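Amrani Work Tables

Item no. 3281
Sold by Geltitano

The Amrani is a white-topped work table for craft rooms, sorting rooms, classrooms and offices. It has a fixed height and a plain top with no drawers or cable holes. Most customers buy it as a surface for packing, cutting, labeling and light assembly, and it does equally well as a meeting or homework table.

Sizes

The table comes in three lengths. All have the same depth and the same height, so they can be lined up side by side or end to end. The longest top is 6 feet and is supplied with an extra cross rail under the middle.

Load

Each table is rated for 150 pounds, spread evenly over the top. Do not stand on it or use it to support an engine, a safe or a full aquarium. If you plan to clamp a vise or a sewing machine arm to the edge, put a scrap of wood under the clamp pad so the finish does not mark.

What is in the box

One top, four legs, side rails, bolts, a hex key and four leveling feet. The cross rail for the longest size is packed in the same carton, under the top. Check the carton before you throw it away — the feet are in a small bag taped to the inside flap and are easy to miss.

Assembly

Lay the top face down on a blanket or on the flattened carton. Bolt the rails on loosely, add the legs, then tighten everything once all the bolts have started. Turn the table over with a second person. Screw the feet in or out until the table stops rocking. Go over the bolts again after the first week of use.

Care

Wipe the top with a damp cloth and a little dish soap. Dry it afterward. Alcohol wipes are fine for ink. Do not use scouring powder, steel wool or acetone, and keep hot pans and glue guns on a mat. Permanent marker should come off if you get to it the same day. 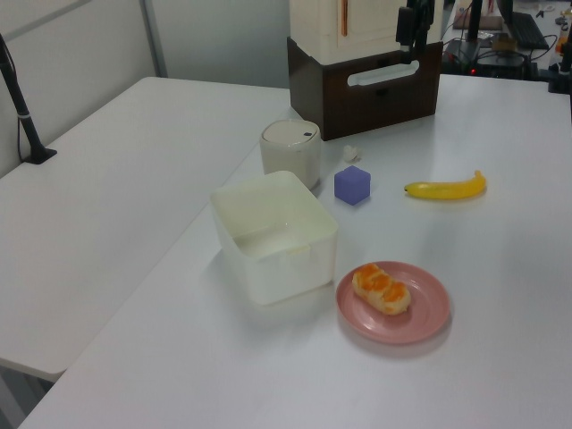 White shows pencil lines and dust more than the gray top does, but small parts and thread are easier to find on it. Customers who do a lot of cutting usually order the Uvent mat as well. It covers the full depth of the table and lies flat without tape.

Goes with

Uvent cutting mat, gray or green
Brultis stool, fixed or adjustable
Brultis rolling cart, fits under the table

Delivery and returns

Tables ship in one flat carton by ground freight. Unused tables in the original carton can be returned within 6 weeks. The frame is covered for 3 years against faulty welds and stripped threads. Scratches and stains on the top are not covered. The gray top is out of stock until October; orders for white ship as usual.

Page updated 17 April 2024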